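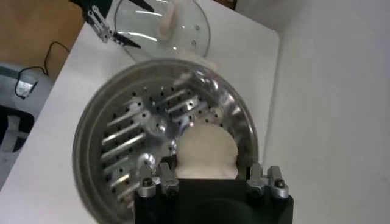
Where do I send alt text and transcripts for the old Pisutar strips?
To the list, as plain text in the body of the message, with the strip number in the subject line.

Subject: Re: [pisutar-readers] transcripts, and the February gap
To: pisutar-readers

Replying to the list because the original went to the list, and because my off-list replies have a way of sitting in Drafts until they're of historical interest only.

> I've been going back through the archive on the new Gandau site and
> the hover text is gone on everything before the moon storyline. Was
> that on purpose? The second joke was usually the better one. Also the
> "previous" button on strip 33 takes me to strip 33, which I clicked
> more times than I'd like to admit, thinking it was a bit.

It was not a bit, but I'm a little sorry to have fixed it. As of this morning the button goes to 32 like it's supposed to. If anyone was enjoying the loop, you can get the same effect by reading the forum.

The hover text is a sadder story. When the comic moved over from Flornach, the importer brought the drawings, the titles and the dates. It did not bring the hover text, which Flornach kept in a separate field that the importer seems to have regarded as gossip. The old host shut down its export page before I noticed, and I noticed late, on account of reading comics on my phone, where hovering is a lifestyle I've never mastered.

So we're rebuilding it from people's memories and hard drives. If you saved pages back then (whole pages, with the HTML, like a squirrel), please look. The line you want will be in the image tag, under "title". Paste it exactly, typos included. The typos are canon. There's a strip where the badger says "definately" in the hover text and then spends the following week being corrected by a goose, and if we tidy up the first one the goose just looks rude.

> Is there a plan for the ones where no one has the original? I could
> write something in the style, I know the characters pretty well by
> now.

I know you mean this kindly, and I've read your goose fanfic and liked most of it. But no. A strip with no hover text gets no hover text. I'd like somebody to be able to read the archive someday and trust that every bad pun in it came from the person who drew the badger. Put the new stuff on the fan page – it has plenty of room, and the fan page is where I go when I need cheering up.

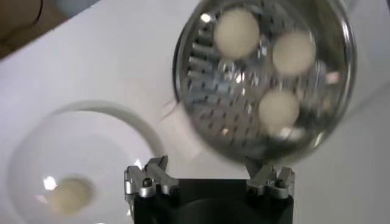

Stainless steel strainer, tilted.

> What about transcripts? Same rule?

Transcripts are different. Those we can write fresh from the drawings, and we need them for the search box, which at the moment finds strips by title only. That's a problem for a comic where 18 strips are called "Hmm."

The format is simple. Speaker, colon, what they say. Put sound effects in brackets. If a character is looking at something off-panel, don't tell us what you think it is. We had a long thread about what the badger was looking at in the lighthouse strip and I would like to never have it again. Leave it at [looks left].

> And the book?

Ah, the book. For anyone who joined recently, the plan was a small paperback of the first 100 strips, printed by Tremblay, with the hover text underneath each one. You'll see where the difficulty comes in. Tremblay's proof arrived with a lovely blank line under every strip before the moon storyline, very restful, like a guest book at a motel. I've asked them to hold off until we see how much we can find. They were polite about it. I believe they've worked with cartoonists before.

The paper is nice, though. The blacks are properly black and the badger's stripe has stopped vanishing into the gutter. The cover is still green. I know how some of you feel about the green. The green was voted on.

Two housekeeping things while I have you:

– The RSS feed sent everybody strip 2 last night, up to 18 times depending on your reader. That was me testing something. It's a good strip. I hope you still think so.

– Please trim your quotes when you reply. The digest version of the list last month was mostly the same paragraph about the goose, indented further and further until it was one word wide.

I'm going to start on the transcripts for the lighthouse run tonight, so if you've already done any of those, shout before 9 p.m. and I'll go do the picnic ones instead.

– list admin
(still behind on the sticker envelopes, yes, I know)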